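Support > Outdoor Lighting > Karkora Path Lights > Set-up Guide > Section 6

Print this page | E-mail this page

6. Placing and aiming the lights

Read this section after you have mounted the transformer (Section 4) and laid the main cable on the ground without burying it (Section 5). Leave the cable loose until the aiming steps are done. The steps apply to the Karkora 2 post light and the Karkora low spot. Wall lights are covered in their own leaflet.

Pick a dry evening and start once it is fully dark. Aiming done at dusk nearly always has to be done over. 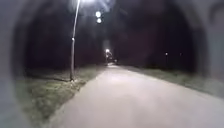
Ploltby, November. This section replaces the one printed in the box. The steps for the low spot have changed, and the table of cable lengths has moved to Section 5.

6.1 Before you start

You will need the hex key from the parts bag, a tape measure, a rubber mallet, and the ground stakes. Keep the lens covers on until step 6 below.

CAUTION: Switch off the transformer at the outlet before you connect or disconnect any light. Do not rely on the timer to cut power.

CAUTION: Call your local utility marking service before driving stakes. Gas and phone lines can run close to the surface along a walkway.

6.2 Setting out the posts

1. Walk the path from the house to the far end and push a stake in by hand wherever the path bends or changes level.

2. Add stakes on the straight parts. Leave no more than 198 inches between one post and the next.

3. Keep each stake 6 inches back from the edge of the pavement. Closer than that and a mower or snow shovel will catch it.

4. Drive each stake with the mallet until the collar is level with the soil. Do not strike the collar itself. If the ground is hard, water it and wait an hour.

5. Slide the post onto the stake and turn it until it clicks. The cable slot should face away from the path.

6. Take off the lens covers, connect each post to the main cable, and switch on the transformer.

NOTE: The clear film on the lens is packing material. Peel it off. If it is left on, it will yellow and cut the light.

NOTE: A single run should not go over 571 feet of main cable. Past that length the last lights on the run will be dim. Split the run at the transformer and use the second pair of terminals.

6.3 Aiming

Start with the post nearest the house and work outward. Loosen the hex screw on the side of the head by half a turn. Tilt the head down until you can stand on the path and not see the bare lamp. Tighten the screw. Then go back to the house and check that the lamp is hidden from the windows and from the front step.

On a pale surface such as concrete, try the low setting first. Pale paving sends a lot of light back up, and the high setting can make the ground past the last post look darker than it is. On brick, gravel, or dark asphalt, use the high setting.
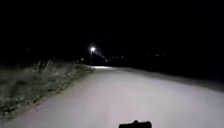 With the low spot, the tilt matters less than the turn of the head. Point it along the path in the direction people walk when they leave the house. Pointing it back toward the house puts the lamp in their eyes. If the path is used equally in both directions, fit the snap-on hood (part of the Ekanayake accessory pack, sold separately).

Walk the whole path once in each direction before you bury the cable. Check steps and edges in particular. Where a step is hard to make out, move the nearest post to the low side of it.

6.4 Timer and sensor

Set the dial to DUSK for lights that come on by themselves. Cover the sensor with your hand for a full minute to test it. The delay is normal and stops the lights from flickering when a cloud passes or a car goes by.

If the lights go on and off repeatedly after dark, the sensor is picking up light from one of the posts. Turn the sensor housing away from the path, or move it to the other side of the transformer.

6.5 Burying the cable

Switch off at the outlet. Cut a slit in the turf with a flat spade, press the cable in, and close the slit with your foot. Leave a small loop of slack at every post.

Continue to Section 7, Care and Winter Storage.

Dostska Outdoor uses cookies to remember your region and language. By continuing to use this site you accept our cookie policy. Accept | Settings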